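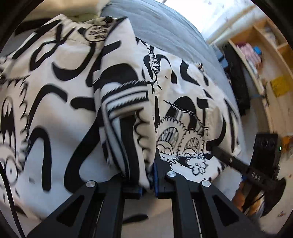

Review: The Cikura Good Practice Guide for Hand-Held Gripper Work, second edition

Rating: 4.5 out of 5
Reviewed by Evie Haslam, November 17, 2023

I bought the ring-bound version of this in October and have had it open on the bench nearly every working day since. I love it. I didn't think I'd ever write that about a rule book!

The guide is for people who collect handling demonstrations with hand-held grippers, mostly on soft goods: shirts, towels, bedding. It's 93 pages, and the rules themselves take up fewer than half of them. The rest is worked cases, with a checklist at the back that you're allowed to photocopy (we have, many times, and one copy is taped inside our cupboard door).

The clothing chapter is the best thing in it. There are 14 rules and every one is written in words a new starter can follow. Rule three is "pinch the cloth, not the print", meaning you pick your grip by the seams and folds and don't get drawn to whatever is bright on the fabric. On a shirt with a busy black and white pattern that's harder than it sounds, as a printed line can look an awful lot like a crease. Rule six asks you to let the lifted part settle before you carry on. I'd been rushing that for a year.

I also really like the section on surroundings. The first edition, from memory, wanted a bare room and plain grey walls. This one says an ordinary home is fine, shelves and bits and pieces included, so long as the work surface is a different colour from the garment and you write down what you changed between takes. Pale bedding under a dark shirt, good. Cream on white, try again. Sensible stuff.

Jade Fairclough and I tried the two-person routine, where one of you resets the garment and the other holds the tool. It felt fussy for the first morning and then it just clicked - we stopped talking over each other, and Jade stopped reaching in before I'd opened the jaws.

A few grumbles. The cable section is a single paragraph, and I'd have liked a proper page on where to route a lead so it doesn't drag over the cloth. The jaw pad care table only covers the Vekaser pads, so if you use anything else you're on your own. The index has no entry for "collar", which I've looked up at least 8 times out of pure stubbornness.

Privacy gets a good clear chapter. Letters, photos and screens go out of the room before you start, and anyone else at home gets asked first, every session. Tahira Pirzada has put that page into our own induction folder word for word, with permission.

Get the ring-bound one. The glued paperback won't lie flat and you need both hands.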